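Hosting a Finale at Home Without Missing the Finale

By Jeanie Tosh
Household Tips

The last episode of Notutton goes to air in November, and if your household is anything like mine you've already been told who is coming to your place to watch it. I have hosted every Notutton finale since Lwazi Maluleke was the junior doctor with the bad fringe. He now runs the hospital and has been married twice on screen, once to his own stepsister, though neither of them knew. In that time I've missed a wedding, two funerals and the helicopter, all because I was in the kitchen looking for a bowl.

What follows is how I do it now.

Seating

Work out who talks. Every group has a talker and you want that person at the far end of the couch, next to someone a bit deaf. Put the tall ones on the floor with the good cushions and tell them it's the best spot. Dining chairs go along the back and should have something tied to the seat, as a 90-minute special is a long time on bare timber.

Turn the television on the night before and let it do whatever update it has been saving up. Log in to Kodolex while you're at it. The password will have changed, and the person who changed it will be at soccer practice with their phone off.

Snacks that don't make a noise

Corn chips are out. I say this as someone who loves them. When Siyabonga Jacobs whispered his confession in the chapel last season, my whole lounge room heard a brother-in-law going through a family bag of cheese supremes, and we had to rewind it three times. Soft things only once the episode starts: little sandwiches, slices of quiche, cheese with the rind already off. Popcorn is allowed if it's been out of the bag and in a bowl for at least 10 minutes before the credits, so the paper rustling is over and done with.

Take anything in foil out of its foil. Same goes for lollies with wrappers – unwrap the lot, tip them in a dish and try to look as if you always do that.

Tea, and when to make it
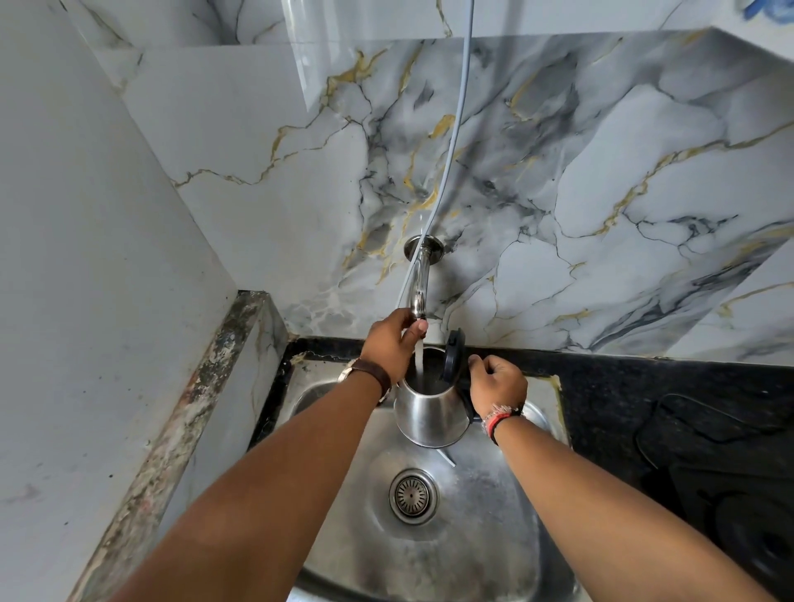

Ad breaks have got shorter, or I have got slower. I timed one last year at a bit over two minutes, and you can't get from the couch to a full round of tea and back in that, whatever Gert next door claims. So the work has to be done ahead. Fill the kettle while the recap is on, because you know what happened last week, you've talked about nothing else. If your sink is on the small side you'll need to tip the kettle by its handle to get the mouth under the tap, with your other hand on the spout, and it's far better to be fiddling with that during the recap than during a poisoning. Boil it as the recap ends, boil it again when the ads start, and the second boil hardly takes any time.

Have the mugs on a tray with the bags already in them. Milk goes in a jug, sugar in something with a lid, and one teaspoon will do the lot of you. Don't take orders. Anyone who wants peppermint can have been thinking about that sooner.

The pause button

Agree on the rules before the theme music. Ours are: the toilet is a pause, the phone isn't, and a question about who somebody is can be asked once per character. My mother-in-law gets two. If you're watching live you can't pause at all, and I'd suggest starting the recording 25 minutes late so you've got some slack to chew through. The risk is that a neighbour who's watching properly will scream at the right moment. We heard Gert Gumede through the wall at the amputation and spent the next quarter of an hour looking at everybody's legs.

Spoilers

Phones in a basket by the door, face down. Dumisani Mokoena gives interviews at all hours and can't help himself; he told a breakfast program in Hekham he was "really going to miss the cast" and that was that for poor Dr Adams. If teenagers are present, check the basket again at half-time.

Wiping down between episodes

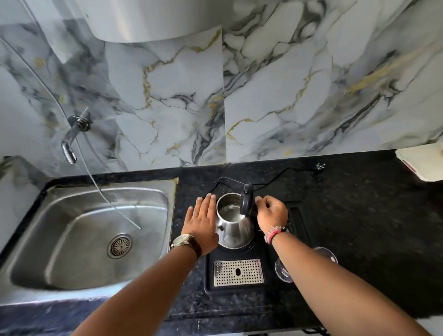
With a double episode you'll get one decent gap in the middle, and the temptation is to stand in it arguing about the twins. Let the others argue. Stack the plates, scrape them, run hot water over anything that had cheese on it and leave it. Dried cheese has outlasted several of the cast. A damp cloth over the benches takes a minute, then a dry one after it if your bench is the kind that shows streaks. Leave the glasses for the morning, when you'll be less emotional.

Keep an old tea towel within reach of the couch as well. Somebody will tip a drink at the cliffhanger. Blot it, don't rub, and use cold water if it's red wine. My carpet has a faint mark from the season-four explosion that I've more or less grown fond of.

Getting them to go home

They won't want to. They'll want to go back over the whole thing, then watch the bit on the bridge again, then look up how old everyone is. (She's 29. They always say she's older.) I allow one replay of the bridge. After that the big light goes on, the cushions go back on the couch and I start asking who brought the blue container.

If it ends on another coma, give them ten minutes more. It's only fair.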